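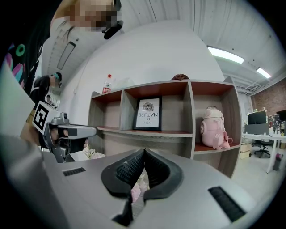 Vavgate hall shelves get their tidy-up, eventually

The wooden cubby shelves at the Vavgate community rooms are being sorted out, 5 months after someone first put it on the to-do list.

The shelves were bought for hats, library returns and the sign-in book. Over the years they have taken in everything else. A notice that went up on March 18, 2026 asks regulars at the Serrano Street building to collect whatever is theirs by the end of May, after which it goes to the op shop, which has been warned.

Two items have already drawn more interest than the rest combined. One is a black-framed picture of a leaf that looks a good deal like a fingerprint, with the words "LOVE OF NATURE". It currently loves nature upside down. The other is a pink figurine in the right-hand compartment, which half the Thursday craft group says is a robot and the other half says is a kettle. Both camps are said to be firm.

Neither has been claimed. The picture will stay if a hook can be found for it, and opinion on which way up to hang it is reportedly not unanimous.

The tidy-up has a budget of $139, most of it going on labels and a tin of furniture polish in the centre's favourite colour, brown. Anyone wanting a compartment for their group should put their name on the sheet by the door. Pens are in the kitchen, second drawer, under the other pens.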